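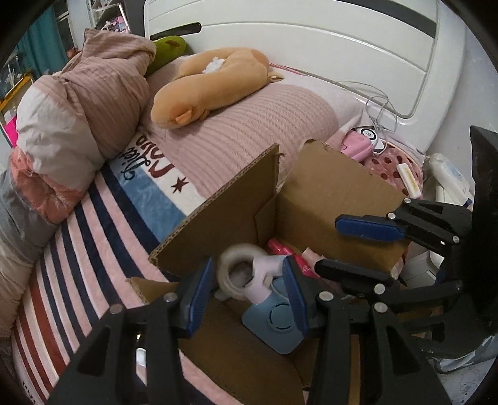 Home | Projects | Student Work | Archive | Contact

One Box, One Bed: Sorting Small Stuff Before a Move
Project report, Home and Daily Living elective, Lernedum

I picked packing for my project because in August I had to move out of my room in Pritham, and I am terrible at it (last time I threw everything into grocery bags and then couldn't find my toothbrush for two days!). So the question I set myself was pretty simple. Can all the little bathroom and bedside things go into one cardboard box, in a way that lets me find them again on the other end?

I did the whole thing on the bed. The floor was tempting, but I liked having everything at one height, and the mattress holds a box surprisingly still if you push it down a bit first. The comforter got bundled up out of the way, the pillow went toward the headboard, and the plush toys stayed out because they were riding in the car with me anyway.

My first try was packing by size, big things on the bottom. It looked great and it was useless. My second try was packing by when I'd need it, so the first-night stuff went in last. That one I kept. 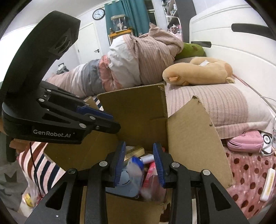
Should a zippered pouch go in the box already full, or empty?
Full, as long as it still closes without a fight. An empty pouch just eats space, and a full one keeps the tiny things from sinking to the bottom.

The flaps were my biggest headache. I was reusing an old box, and the edges were already torn, so I folded the flaps all the way out while I worked and only worried about closing it at the end. I used way too much tape. If I did it over I'd get a fresh box from the Cavalcanti store on the corner.

Bottles were the other thing. I stood them upright, tightened every cap, and wedged flat packets into the gaps so nothing could tip. The second try took me around 23 minutes, and that includes a snack break.
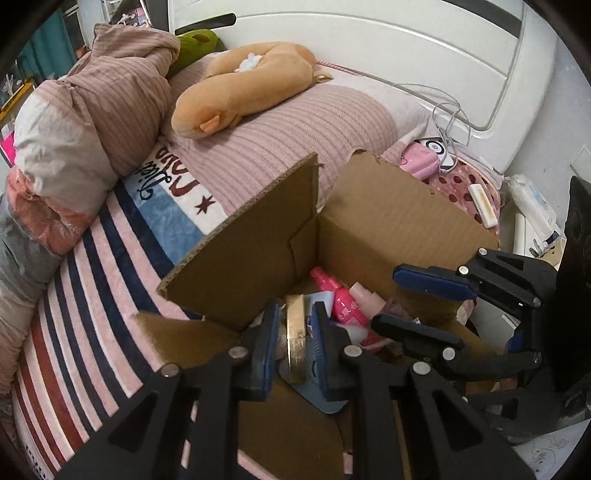
Bottles and small toiletries in the box, comforter heaped by the wall.

When I unpacked in Dendstead, my toothbrush was right on top and one lotion had leaked a little into its own bag. I'd call that a pass. Next time I want to try a list taped inside the flap, and maybe a smaller box for the skincare, which ended up taking more room than I'd planned for.

Comments

mossyoak5: The bed trick is great, my back thanks you. I always pack on the floor and regret it.

tinyteacup: Did you wrap the bottles in anything? Mine leak every single time.

report author: Just sandwich bags, one per bottle! The cheap kind.

We use cookies to remember your settings. By continuing to browse, you accept our cookie policy.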